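Chapter 4
Working Rules for Shared Robot Cells

Before you start
By the end of this chapter you should be able to mark out the reach of an arm, write a start-up checklist, and decide which tasks may run with a person in the room. You will need your notes on stopping distance from Chapter 3.

4.1 Why small arms need rules
Small arms are often set up on a table by the same people who program them. The forces are lower than on a factory line, and it is easy to treat the cell as a piece of office equipment. A gripper can still trap a finger, and a part pressed down at the wrong angle can break or fly off. The rules in this chapter apply to any arm, whatever its size.

The Grilar course cell is used in all the exercises. Its written procedure fills 18 numbered lines, and the first 15 must be signed before power is switched on. Placing a brick on a studded plate is the standard test task. The parts are cheap, and a poor fit is easy to find by hand afterward.

Parts waiting to be placed are set out in a row with gaps between them, so the gripper can close on one without touching the next. The baseplate stays in one position for the whole run. If it is bumped, stop and teach the position again.

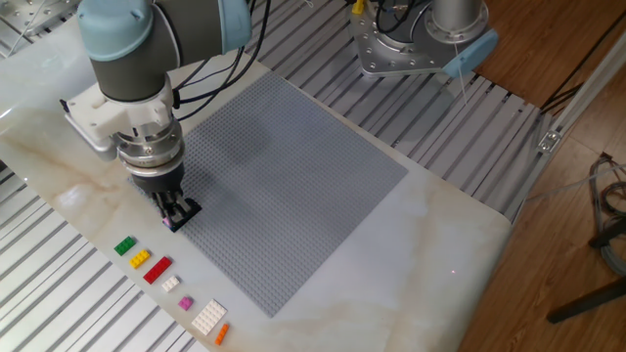 4.2 Marking the work area
Measure the full reach of each arm with the gripper fitted. Add 50 centimeters and tape that line on the floor. Where two arms share a table, mark both areas and treat the overlap as belonging to both. Cables should be kept outside the walking route.

Record the measurements on the form on page 64. The form was last revised on 12/9/23, and older copies should be thrown out.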